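Blocks in the Gray Bin
Gallery page of Nuwan Majumder

Welcome to my page about blocks. I collect simple building blocks, the plain kind with straight sides and one color each, and I like to look at how they lie when they are put down. Many people take pictures of finished towers and castles. I am more interested in the pieces at the bottom of the bin, before they are built or after they are taken apart.

My first blocks came from a school in Gandusholm that was closing its playroom. It was December and the yard was full of snow, and I carried them to the bus in two bags. One bag opened on the stairs. I believe that I found all the pieces, but a few months later the new owner of the building sent me one more by mail, a small blue one, with a very friendly letter.

Today the collection has 115 blocks which I have cleaned and sorted, and a larger number which I did not sort yet. I keep a notebook for them. For every block I write the color, the length and any damage. I do not repaint. A block with worn corners has been in many hands, and I would be sorry to lose that.

My friend Fares Dabbas does not agree with me on this point. He has a set of the Brustar type, all repainted, and I must say they look very beautiful on his shelf. He also has part of a Semaan set, which is harder to find in a complete condition, because the short pieces are the first to get lost. We exchange duplicates when we meet. He always wants green, and I always want red.

About the colors. Red is the most useful color for looking at shapes, in my opinion. If you put a few red pieces on a pale floor, the eye connects them at once, even when they do not touch or are not straight. With dark green this happens less. A dark green block looks heavier and stays by itself, and it makes a good neighbor to a thin red one.

About the bins. A deep bin with a flat floor is better than a bag or a basket, since you can see every piece from above. Gray is a quiet color and I recommend it. The floor gets scuffed after some time, and this does not disturb me. In a new white box the blocks seem to float a little, but on a scuffed floor they look like they have a place to be. The Jisex bins that I bought first were too shallow, and the long blocks stood out over the side, so I gave them to my sister for her seedlings.

About the way they lie. I have a small game that I play with my nephews. We look down into a bin and say which letter or which thing we can find in it. An L is very common. A T is less common, because one long piece must meet the others near the middle. We also accept letters that are turned on their side or upside down, and we accept a crooked one if everybody agrees. My younger nephew once found a giraffe. I did not see it, but I wrote it in the notebook.

If you wish to clean old blocks, please use a soft cloth that is only a little damp, and dry them immediately. Do not leave them near a heater. For pencil marks I use a normal white eraser. Stickers should be removed slowly, beginning from one corner, and if the corner does not come up you can wait until the next day and try again.

I am always glad to hear from other persons who have blocks, and I can exchange yellow and blue pieces. Please write the length and the color in your message. I answer to everybody, but sometimes it takes me a week or 2.

You may use the picture on your own page if you put my name near it. 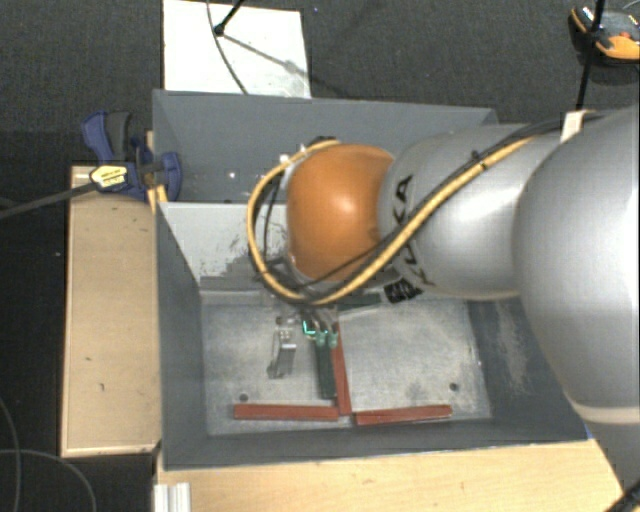 Page last changed: Jun 23, 2019
Three red blocks making a rough T, upside down and a little crooked, with the dark green one lying lengthwise beside the thin red piece. My nephews would accept this T.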